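Packing a drinks tray on the floor (my way)

I do all my party trays on the floor now. I know, I know, but our kitchen bench is tiny and by the time the chips are out there's no room left for anything with legs, let alone drinks. So down go the foam puzzle mats, the kind kids tumble on, and I get to spread out.

First job is the mat. Push the tiles together with the flat of your hand and go along each seam, pressing the little tabs down until nothing pops up. A raised tab is exactly the sort of thing a tall skinny can will tip over on! Give the whole lot a wipe and leave it until it's dry.

Then the tray. Mine's an old Bedelus one, 22 bucks on clearance and a bit scratched, and it goes smack in the middle of the mat with space on every side. Don't shove it up against the wall like I did last December (you need to be able to get at it from all round).
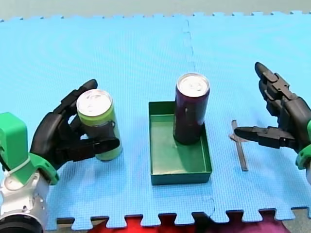
Slim cans are the fussy ones. They're lovely and light when you buy them, but they've got a small base, so I stand them upright on the mat first and only move them over when I know what's going where. Hold them around the middle and set them straight down. If you grab one by the rim you end up tilting it, and then it takes out its neighbour.

Tallest things go in the centre of the tray, short stuff round the outside. My friend Birutė Grīnberga does it the other way, tall ones along the back, and hers looks nicer in photos, but I wouldn't carry it down my stairs.

When it's full, kneel, get both hands under the ends and bring it in close to your tummy before you stand up. Leave the ring-pulls alone until the tray's on the table. Mats come apart last, and mine live behind the laundry door.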